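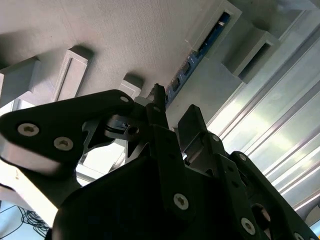
3.2 Teardown order for mid-size towers

Stock came from the Warnisska office clearance, 249 desktops, all logged at intake in January. Of these 17 went straight to scrap (bent chassis, missing boards). The rest were opened on their side. Side panel first, then whatever blocks the memory, then drives. Power supply last. Order follows the Stemura sheet with one change: drives come out before the expansion cards, less cable to fight with.
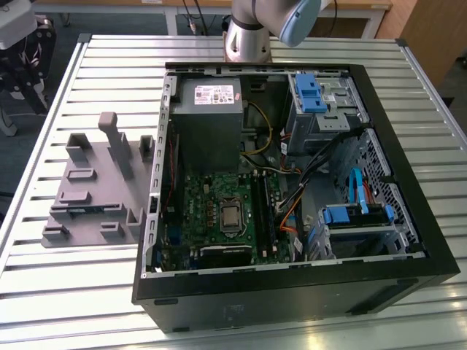 Why leave the power supply till last? Its leads run to nearly everything else, so once the drives and board are unplugged it lifts out without dragging a harness across the memory slots.

Cable routing accounted for most of the lost time. Some 79 units had at least one data cable folded under a bracket, and pulling blind tore the latch on a few of them. Trajkovski's count is slighly higher, he included power leads.

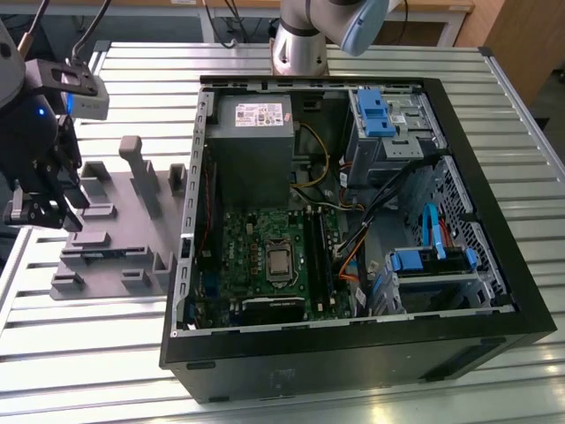 Parts were graded by what could be reached without a tool. Blue means touch point in these towers, more or less, and we kept that as a working rule. The latch on the optical drive cage and the rails at the hard drive bay are both blue (Fig. 4), hence grade A for access. The processor, in its socket with no cooler on it, was graded seperately since thermal paste residue changes the handling. Graphics card: grade B.

Fig. 4. Open tower on its side, power supply at upper left, drive cage at upper right.

Screws sorted by thread, not by origin. Mixed tins cost us a morning.
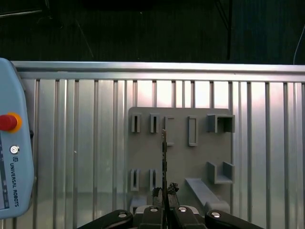
3.3 Sorting and resale value

Boards, memory and drives were bagged per unit and sent on to Clolirthorpe for testing. Minimum lot 200 pieces, so memory waited longest.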